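Karnen House residents' lounge — notes from the February get-together

I said I'd type these up the same night and then of course I didn't, so forgive me if the order has gone a bit wobbly. We started at ten past seven, once the kettle had boiled and everyone had stopped talking about parking. I was taking the notes and running the meeting, which I would not recommend to anyone.

Last time's notes

Read and agreed. One correction: the money left in the lounge pot was £700 and I had written £70, which caused a bit of alarm on the second floor. Sorry!

The big table

This took up most of the evening, as I think we all knew it would. To recap for those who couldn't come, the old table from the lounge has gone to the tip and we have the pale wood one in its place. It cost £459 from Sudetti with another £59 for delivery up the stairs, so we've got £182 left in the pot before we buy anything else.

People like it. The word "cheerful" came up more than once, and there was a lot of stroking of the top while we talked. A couple of you thought it would be too light for the room next to the brown chairs, but having sat at it for a whole evening most of those minds were changed. I'm very fond of the big swirly bit in the grain myself and I've already bagged that seat.

We then had a long chat about whether it's maple or birch. The delivery note only says "light wood", and the woman I rang at Sudetti was lovely but had no idea either. I'm going to email them, partly so we know what to clean it with and partly so we can stop arguing.

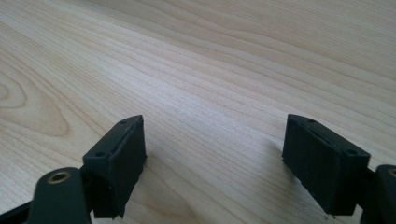 On cleaning, we agreed a damp cloth and a dry one after, and nothing in a spray bottle until Sudetti have written back. There was strong feeling about the lemon stuff under the sink. It has been moved to the bin room with a note on it. Mugs go on coasters, please, and hot dishes go on the cork mats in the second drawer down. If you're doing anything with glue, paint or a craft knife, put the old oilcloth down first (it's rolled up behind the door — it does smell, I know).

Somebody asked about a full tablecloth to protect it all the time. We voted, and it was no by a good margin. The feeling was that we'd just paid for a nice bit of wood and might as well look at it. We'll think again before the Christmas lunch.

Felt pads for the feet: yes. I've got a packet at home and will stick them on before the weekend if one or two strong people can tip the table up for me. Knock on my door.

Chairs

The brown chairs are on their last legs and two of them pinch. We looked at a set from Mizuno at £269, which is more than we've got, and the general mood was that we should wait until after the spring raffle. In the meantime the pinching ones are against the wall with tape across the seats. Please don't take the tape off to see if they really do pinch. They do.

Lamp

The corner lamp is flickering again. We've tried a new bulb and a different socket. There's a Prolum one in the hardware shop window that several of us had noticed separately, so I'll go in and ask the price. Nobody wanted anything too bright, as the top of the table already bounces the light back when the ceiling ones are on, and the card players would like to see their hands without squinting.

Saturday jigsaw morning

Carries on as before, ten till twelve, and it moves to the new table. We did wonder about half-finished puzzles being left out during the week. After some back and forth we settled on using the big board, so that the whole thing can be slid off on to the sideboard when people want to eat. Whoever borrowed the board, could it come back by Saturday, please?

Anything else

The window by the radiator is sticking and I've reported it. The biscuit tin needs filling and it's the first floor's turn. There was a suggestion that we keep a small book in the drawer for noting spills and scratches, so things get dealt with quickly, and it was passed with some giggling about who would be the first entry.

To do

Me: email Sudetti, felt pads, lamp price.
First floor: biscuits.
Everybody: coasters!

We finished at twenty to nine and I washed up. Next one is the same evening next month, in the lounge, and if you've got something to raise then pop a note under my door beforehand.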